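Coffee, containers and a very long siding: a morning with the planner at Flaltau

I got to the Flaltau terminal at 6 in the morning because the planner told me that was the only hour she could talk without a phone in each hand. She was wrong, as it happens. The phone rang before I had my coat off, and then it rang again while she was pouring the coffee.

She runs the planning desk for the Stirovano service, the container train that started up in June between the inland terminal here and the port at Skundetberg. She has been in rail freight for 25 years, first checking wagons out in the yard and then moving indoors ("my knees made that decision"), and she agreed to talk to me as long as I kept her name out of it. Fine by me!

I wanted to know how you fill a brand-new train, so that was my first question.

"You don't, at first," she said. "You run it half empty and you try not to look out the window when it leaves." The first few departures carried mostly paper rolls and returning empties. Customers told her they loved the idea and then sent their boxes by truck anyway, the way they always had. "They want to see you turn up on time for a while. I'd do the same. If my furniture was on it, I'd want somebody else's furniture to go first."

What changed things was Isaksson, a forwarder that moves a lot of flat-pack and garden goods through the port. They booked a fixed block of space on every departure, and a few of the smaller shippers followed. The train now goes 5 times a week, and she's hoping for one more round trip once the autumn timetable is settled — though she made me write down the word "hoping" and watched me do it.

I asked about the route. It covers 1000 kilometers, most of it on a main line shared with passenger trains, and this is where she really got going. She drew me a map on the back of a wagon list, with a fat line for the main track and a little loop hanging off it.

"That loop is my whole life," she said. "If we miss our slot at the junction, we go in there and wait for every commuter in the region to get home. The train is fine, the driver is fine, the boxes are fine, and I'm sitting here calling the port to ask if they can hold a crane."

And can they?

"Sometimes. You learn who to ask, and you learn to ask early. If I call 12 hours out, I usually get a yes. If I call when the train is already at the fence, I get a sigh."

She pulled up the loading plan for that afternoon, and I made the mistake of saying it looked like a puzzle game. She has heard that one before. Heavy boxes have to be spread out, the longer ones only fit on certain wagons, and anything going on by ship the same night has to come off first at the other end. Then a customer rings to say a box is heavier than they declared, and half the plan moves over by one. "People think the computer does it," she said. "The computer does it until ten o'clock, and then the phone starts."

We talked a bit about trucks, too. I expected some grumbling, but she likes the truckers, and she needs them for the last stretch at both ends. Her worry is the gate. The access road has a single lane past the weighbridge, so a late train means a line of drivers with nowhere to park and nowhere to eat. She has been pushing for a proper waiting area with restrooms and a decent coffee machine, and she has sketches for it (also on the backs of wagon lists).

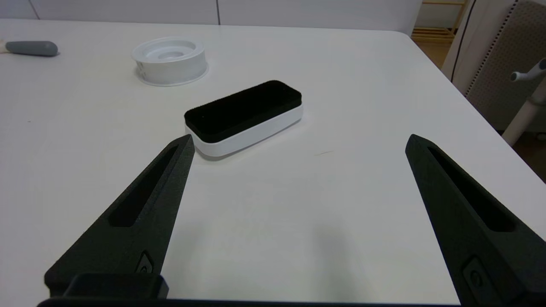
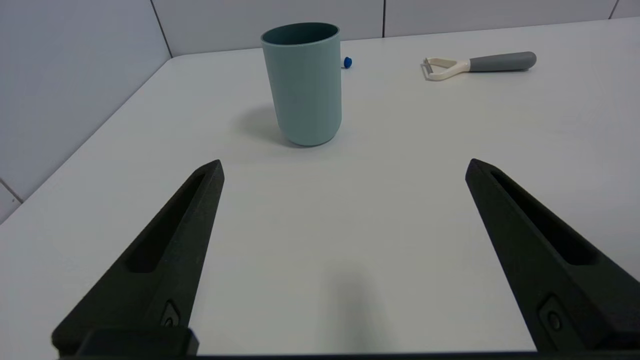
By then it was nearly nine and the yard was getting loud. I asked what she would change first if somebody handed her the money, figuring she'd say the waiting area. She went for the siding.

"Longer. Just longer. Right now we have to split the train to load it, and then put it back together and test the brakes all over again. Give me enough track to load it in one piece and I'll be home for dinner."

She walked me down to the gate afterward in an orange vest that was much too big for me, and pointed out where the new track could go, along the fence and past the old repair shed. There was a reach stacker working on the far side, so we had to shout. She told me to come back in winter and see what a frozen switch does to a nice tidy loading plan, and I said I would. Then her phone rang again, it was the port, and she waved me off and headed back up the stairs.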